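**Can any home robot sort the cutlery yet?**

posted by Ieva Grigaitė, Tidthorpe

Quick one, typing this on a break. My mother's kitchen drawer is chaos – chopsticks, plastic spoons, metal spoons, everything in together. She has bad wrists and asked me if there's a machine that would just do it. Tip it all out, put each kind in its own box, lid on. Not a dishwasher, she has no room for one. I've seen clips online of arms folding towels and loading plates so I figured cutlery must be easy?? Budget is 2,000 at the very most. Is that a joke or is it doable?

**Birutė Sproģis**

Not a joke but no. I worked two years on a packing line in Wumden, we had arms for the bottles and people for everything odd shaped. Small flat things were the worst. Spoons nest. The gripper goes for one and gets both, or pushes the top one off and then looks for it where it used to be. Chopsticks roll, and when they cross over each other the camera side of it has a hard time telling which end belongs to which stick.

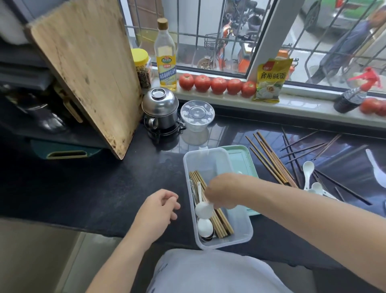 Shiny counters don't help either. Ours had a matte mat under everything for that reason, and the lamps were fixed. A kitchen gets sun through the window at 4pm and no sun at 6. Somebody doing it by hand doesn't even look half the time, they feel for the handle.

Also clear plastic boxes. Depth cameras see right thru them or see junk. If you ever do try something, get a solid colored box. And the towel clips, check whether they're sped up and whether there's a person steering off to the side. Plenty are.

What you can buy for 2,000 is a hobby arm and a lot of evenings. Your mother would be asking you to come fix it every week.

**teroseo_fan**

Teroseo had a countertop arm on preorder, I think it was 49 down and the rest later. Said it could do "light kitchen tasks". Never saw a ship date after July so who knows. Mạch is another one but thats vacuum only afaik

**Birutė Sproģis**

The Teroseo demo I watched did forks, all the same kind, laid out with gaps. It took about 13 minutes for one tray. Fine if you're asleep I guess, but a mixed pile is a different job.

For bad wrists I'd skip robots for now – wide shallow tray, no lid to pop, one kind of spoon, and put the chopsticks standing up in a jar so they don't need sorting at all. My aunt did that and gave the rest away.

**Ieva Grigaitė**

ok thanks both. Jar idea is good, she has plenty of jars. Will ask again in a few years lol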